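Nernlow Tool and Household Library: Progress Report to the Morrison Fund
Storage and Sorting Room, second reporting period
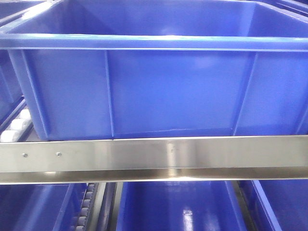

One of the blue bins on the roller track, with the steel bar along the front.

Dear friends at the Morrison Fund,

It has been a really good few months, and I'm so glad to be writing this one! When we sent you our first report in the spring we had a room full of cardboard, a floor plan that had been redrawn more often than I care to admit, and a delivery date from Stestano that kept sliding. The track is now in, the bins are on it, and we are lending out of the new room every day that we're open.

What we said we would do

The grant was for the back room at Nernlow, where everything comes in after a loan and waits to be checked, cleaned and put away. You'll remember the old setup from your visit (the stacked boxes by the radiator, mostly). We asked for money for plastic bins, gravity roller track to stand them on, labels, and the staff hours to move the whole collection over. Liam Mapplebeck has run the project from our side and I have handled the catalog and the budget.

Where things stand

The track runs in 4 lanes, sloping from the returns door toward the sorting tables. A full bin goes on at the top and rolls down to whoever is working. We had a long debate over whether the lanes should stop with a wooden block or something sturdier, and I'm happy to say the sturdier camp won. The stainless bar is easy to wipe down, and people lean on it all day long while they talk, so it has to put up with a lot.

The bins themselves are a joy. They are big, they are very blue, and the ribbed walls make them feel solid when you have a pressure washer and two extension cords in one. Luduvetti supplied them in two batches. The second batch came with lids we hadn't ordered, and after some back and forth they let us keep the lids at no charge. We use those for the camping gear, which sits longer between loans than anything else we own.

As of the end of September, 2,295 items have been moved over, checked and given a new shelf number. Another 627 are still in the side corridor waiting their turn. Most of those are kitchen things: pasta machines, jam kettles, cake pans in every shape a child could ask for, and a frankly heroic number of fondue sets. They are slow going because every small part has to be matched to its set before the set can be listed again. Liam likes to do these in the last hour of the afternoon with the radio on, and he has found forks we had written off years ago.

How the room works now

A returned item is checked in at the front desk and goes into the bin for its group: garden, workshop, kitchen, or outdoors. When the bin is full enough it goes onto the track. At the sorting table each item gets looked over, plugged in if it has a plug, wiped, and tagged green for the shelf or orange for repair. The empty bin goes back to the desk on the cart.

That sounds simple written down, and it mostly is, but we changed the order twice before it settled. At first we were testing electrical items at the desk, and the line of borrowers went out the door on the first warm Saturday morning of the gardening season. Moving the testing to the table fixed that within a week. Then we learned that mixed bins slow everyone down terribly. A hedge trimmer on top of a box of wine glasses is nobody's idea of a good start to a shift, so the groups are now kept strictly apart.

The turnaround is the part I'm proudest of. Before the grant, a popular item like the carpet cleaner could sit for days waiting for someone to dig it out. Now it is normally back on the shelf by the next opening, and the waiting list for it has come right down. Borrowers have noticed! One woman who had been waiting for the tile cutter since before the move got her call so soon after the last borrower brought it back that she thought we had the wrong number.

What has been harder

The floor at the bottom of lane 2 is lower than we had measured, so bins there picked up more speed than we liked. We raised the legs on that side and it now runs at the same pace as the others. The shims cost very little, but finding the right ones took Liam most of a morning.

Labels have been a nuisance. The paper ones in our original budget curl up and drop off the plastic, especially on the garden bins, which get hosed out. We tried 3 kinds before finding a card holder that clips over the rim. It costs more than we planned, and I have moved money from the cardboard and packing line to cover it, as your guidelines allow for small changes. The revised sheet is attached.

Noise was a complaint early on, mainly from the reading group next door. We don't send bins down the track while they are meeting, and everyone seems content with that.

Budget

We are on track overall. Bins and track are fully paid. Staff hours are slightly under plan because the workshop shelves went faster than expected, and I would like to carry those hours into the kitchen items. Please let me know if you need a formal request for that or if this note is enough.

Next steps

Clear the side corridor and finish the kitchen sets.
Print the new shelf map and put a copy at the desk and another by the returns door.
Train the weekend team on the sorting table. (The weekday team can do it with their eyes closed by now.)
Get a price from Stestano for a short extra length of track, so full bins have a place to wait when both tables are busy. We would pay for this from our own funds.

You are very welcome to come by and see it all running. Late afternoon is best, when the day's returns are in and the lanes are full. Bring something to borrow against, we'll find you a fondue set.

With warm thanks,
Iqra Kazmi
Nernlow Tool and Household Library

Attached: revised budget sheet, shelf map (draft)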